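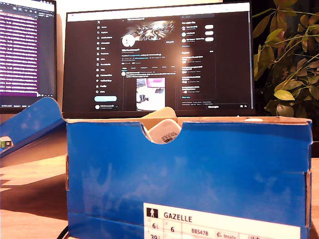 Siham Tahiri thinks the males should stay apart another two weeks, and she wrote so in the margin of my last entry. Her argument is that the younger one still leaves half his food when he can hear the older one in the next enclosure. I read it twice and I agree with the fact, but not yet with the two weeks.

Notebook, otter breeding group, Hirkodden station
03/10/2021

1. Weights
Female Rimine: 2,572 g at the morning weighing, taken before food. Male Condori was not weighed, he did not want to come on the scale and I did not insist. Please do not fill his line with the old number, leave it blank. Dayana did this in the last table and then the curve looked too flat.

2. Food
Fish given to the pair over the whole week: 1,325 g in the evening portions, the morning ones are in the other table. Left over on the floor, 801 g.
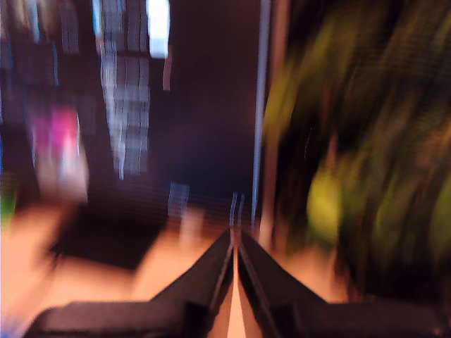
The leftover is too high for this time of year. I suspect the new smelt, because with the old supplier they ate also the heads. Assunta says the pieces are cut bigger now. It is possible, I did not compare them. For the next delivery I would like to cut half of it small and write down which bowl is which.

3. Den box
Hay changed, the wet part removed, the dry part put back so the smell stays. The female went in before I closed the hatch. The hinge makes noise again. Orlando has the grease.
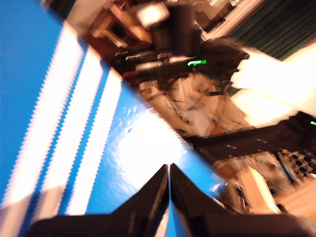

4. Studbook
The transfer papers for the young male are still not complete. Stoltar asks for the parent numbers of both sides, and we have only the mother's. I wrote to them again and asked if the father can be listed as unknown for now. If somebody has the old transfer list from Aníbal, please put it in the folder and not in the drawer.

5. Introduction plan
Day 10 of smell exchange. The towels are swapped in the evening. Rimine rolls on hers, Condori carries his to the water and leaves it there, I do not know how to score this. I put "interest, unclear". 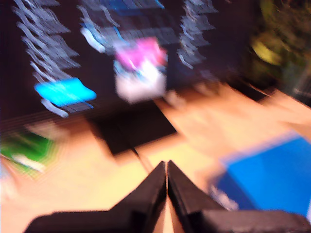 6. To do in March
Ask Siham which sign she wants to see before the males share a fence.
Scale battery.
Read the night sheets again from the start, there is a gap in the second page.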